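Two weeks with the Arnix home helper

So I finally caved and signed up for the Arnix trial, the one Wavitz has been pushing since January. You get a two-armed robot in your house for two weeks, a setup visit, and a phone line for when things go sideways. I picked table tidying as the first job, seeing as my front room is where tissues go to die.

Setup took 39 minutes, mostly me signing things and moving my shoes. After that you choose a surface in the app, tap "clear" and get out of the way. I started it off with one measly scrap on the black table, in front of the good couch.

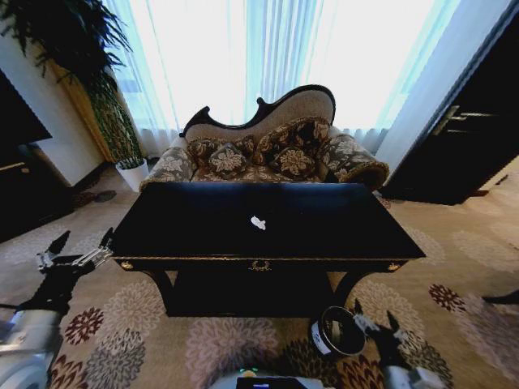 Kevin Ó Dubhghaill wrote in after my last post to say he'd had the same trial and found the app far too fussy – he wanted one big button and got seven menus. Fair point, Kevin! I got used to it by the second evening, but my mother would have thrown the tablet out the window.

Bottles were what I really cared about. The brochure makes a fuss about clear plastic, which older models supposedly had trouble seeing, so of course I put out a water bottle with a red cap and a couple of tissues to keep it company.

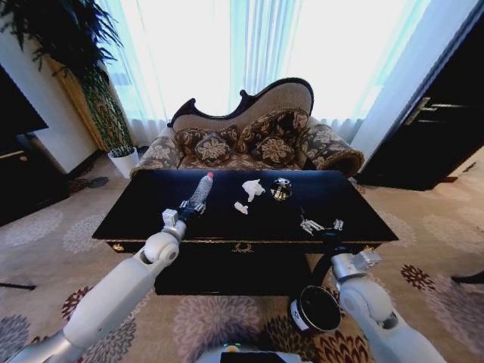 Does it squash them, though? My neighbor asked me that over the fence, having owned an Azimi that crushed every cup it met. I told her there's a grip setting in the app, and I left mine on "gentle" the whole time. No puddles on my carpet so far.

The thing I'd change is the pace. It likes to think. I made a whole pot of coffee during one run and came back to find it still at it, which is fine if you're leaving for work and maddening if company's coming up the driveway.

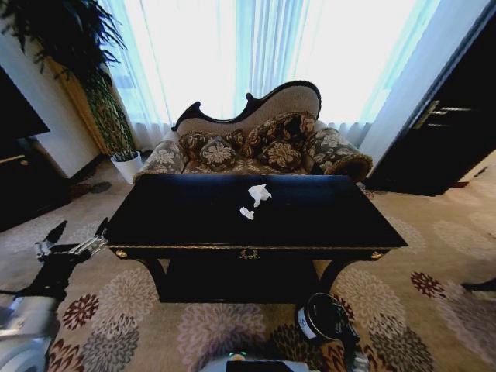 Can you use it on a glossy table? Wavitz says any hard, flat top is okay as long as you run the surface check first, and mine is about as shiny as they come.

Tissues are a funny test, all crumple and no weight, and I got way too invested in watching the gripper go after them (I may have cheered).

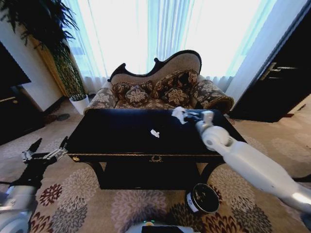 What it costs

The trial is 44 dollars, and you get that back if you sign up for the monthly plan. The Bornham package adds a second room, but I'd skip it until you know you like the basic one. I've asked for 2 more weeks before I decide, and I want to try it on the kitchen counter next.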